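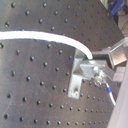

Clevley cell

The Clevley cell is a small robot work cell used at the Skillby training shop for teaching setup and repair. One arm, one gripper, a perforated base panel and a handful of brackets that get moved around a lot. First put together by Trevor Kershaw, later rebuilt by Aroha Paewai after the base was swapped out.

Base panel
Dark gray, matte, regular grid of holes. Scratches and smudges are normal and left alone. Fixtures are bolted straight to the holes, no adapter plates. Filings in the threads are the usual trouble - vacuum first, then run a screw in by hand. If it binds, move over one hole and mark the bad one.

Brackets and clamp block
Light gray brushed aluminum. The L-shaped bracket sits with its foot flat on the panel under a single screw, and carries the block above it. One screw means it can twist. Kershaw's original notes called for a check every 70 hours of running; Paewai cut this to 15 after a bracket walked in December and the arm clipped it. Snug the screw, push the block sideways, re-teach the pick point if anything shifts.

Cabling
Two runs matter at the bracket. The white one comes across the panel in a wide curve and must keep that curve, no tight bends. The thin one, white with a short blue band, goes to the knurled metal fitting on the front of the block. Fitting is finger tight only. Pliers have ruined several and the spares come from Breathnach, who are slow.

Routine care
Power off at the wall before hands go in. Wipe panel, dry cloth. Check bracket, then fitting, then cables. Jog the arm at low speed through all 11 taught points and watch the thin cable for snagging on the gripper, wich is the most common fault. Cables are replaced at 2,000 hours regardless of how they look.

Variants
A second cell at Fakdale uses the same panel but two screws per bracket. Bríd Quinlan has has argued for doing the same on the Clevley - not done yet.

See also: Fakdale cell, Gripper alignment, Cable strain relief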